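Call for Participants: Robotics Lab Open Day at Wadatcombe
Posted January 23, 2025 by the Open Day desk

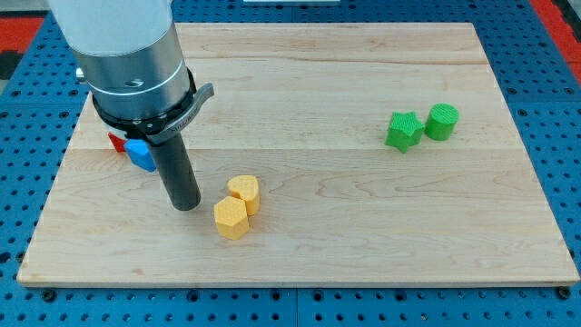

Haslam Building / Manipulation and Handling Group / Visits and Demonstrations

We are opening our lab to visitors again this spring, and we would love to have some company while we get ready for it. If you have ever wanted to stand next to a robot arm while it works, ask it (or rather us) a lot of questions, and have your opinion taken seriously at the end of it, please read on. We are looking for people to come to the Haslam Building at Wadatcombe for a long, friendly session before the open day proper, and to help us work out whether our demonstrations make any sense to somebody who hasn't spent the past few years staring at them.

The open day last October was a happy, crowded, slightly chaotic affair. We had 762 visitors through the doors, which was far more than we had planned for, and by mid-afternoon people were standing three deep at the block table while those at the back could see mostly coats. The comments we got afterward were kind, but many of them said the same thing: people enjoyed watching and went home unsure what they had watched. Some thought every movement had been rehearsed. Others thought the arm understood a good deal more than it does. A few wanted to know why we kept stopping it, and we realized we had never told anybody. So this year we want to try everything out on real, patient, curious people first, and that is where you come in.

What you would be doing

The session lasts 90 minutes, with a break for coffee or juice and something to eat. It centers on the sorting table, where the arm works over a wooden board with small colored blocks on it. We use plain, chunky shapes, such as a star, a heart, a cylinder and a hexagon, in bright colors you can tell apart from across the room. Red, blue, yellow and green are all in use. The task is one that a four-year-old would do happily on the kitchen floor, and we chose it for that reason. Everyone knows what it looks like when blocks of the same color end up together, so you can follow along without a lecture beforehand.

You will see the same short demonstration given in 2 different ways by our presenters. In one of them, the presenter talks the whole way through. In the other, the presenter says very little, lets you watch, and takes questions afterward. We truly don't know which is better, and there has been a good deal of cheerful arguing over it in our lunch room. After each one we'll ask you to tell us in your own words what you think was going on, what you expected to happen next, and whether there was any point where you got bored or lost. Please don't be polite about the boring parts! Those are the ones we most need to hear about.

After the break you get a turn at arranging the blocks yourself. The arm is stopped while your hands are over the board, and the operator will tell you when it is fine to step up and when to step back behind the line on the floor. You can set the blocks out in any way you please, spread wide or pushed up close against one another, and then we run the demonstration on your arrangement. It may go well and it may not. Blocks that touch are harder for us than blocks with a bit of room, and on the open day we want visitors to be able to try the hard ones too.

We finish with a group chat, which is recorded in sound only so that we can write it up properly. Anyone who would like to stay on for a look around the rest of the lab is very welcome.

Who we are hoping to hear from

Anybody, really, so long as you are 16 or older and don't work with robots for a living. We would be especially glad to hear from grandparents, teachers, shop and warehouse workers, people who are between jobs, people who are new to the area, and anyone who has walked past the Haslam Building for years wondering what goes on inside. You don't need any technical background. If you came last October and left puzzled, we would like you back more than anyone.

Each group is kept to 7 people so that everybody gets a good view and a fair chance to speak. You are welcome to sign up with a friend, and we will do our best to put you in the same group. We're sorry that we can't take younger children at these sessions, though of course they are invited to the open day itself.

Getting here and getting around

The lab is on the ground floor, with a level entrance on the parking lot side. There are chairs and stools at the table, and you can sit for the whole session if you prefer. The room is brightly lit, and the air system hums a bit. If bright light or background noise is hard for you, tell us when you write and we will talk over what we can do. Large-print copies of the question sheets are ready at the front desk. Guide dogs and other assistance dogs are welcome, and there is a water bowl by the door.

Please wear closed shoes, tie back long hair, and leave scarves and dangling necklaces with your coat. We have lockers.

What you get from it

Every participant receives a Litier gift card as a thank-you, handed over at the end of the session, along with an early-entry pass for you and one guest on the open day. You will also be sent a copy of our write-up once it is finished. The sessions are part of the Oment project, our outreach program on how everyday people and automated machines get along in shared spaces, and what we learn will go straight into the way the tables are set up and the way our presenters are trained.

Taking part is entirely voluntary. You may stop at any point, skip any question you don't care to answer, and still take your gift card home. Your name is kept apart from your comments, and we won't quote you without asking first.

How to sign up

Write to the Open Day desk at the Haslam Building, or stop by the front desk and fill in one of the green cards. Tell us your name, the best way to reach you, whether mornings or afternoons suit you better, and anything we should know about access or food. A line or two on what you would most like to ask somebody who works with robots would be lovely as well, but it's optional and it has no bearing on whether you get a place. Places are given in the order that people write in. When a group is full we keep a waiting list, and people do drop out, so it is worth putting your name down even if you hear that we are full.

You will get a reply from a person, usually within a few days. If it takes longer than that, please nudge us.

Last updated: January 23

Contact the Open Day desk | © Manipulation and Handling Group, Haslam Building, Wadatcombe | Back to top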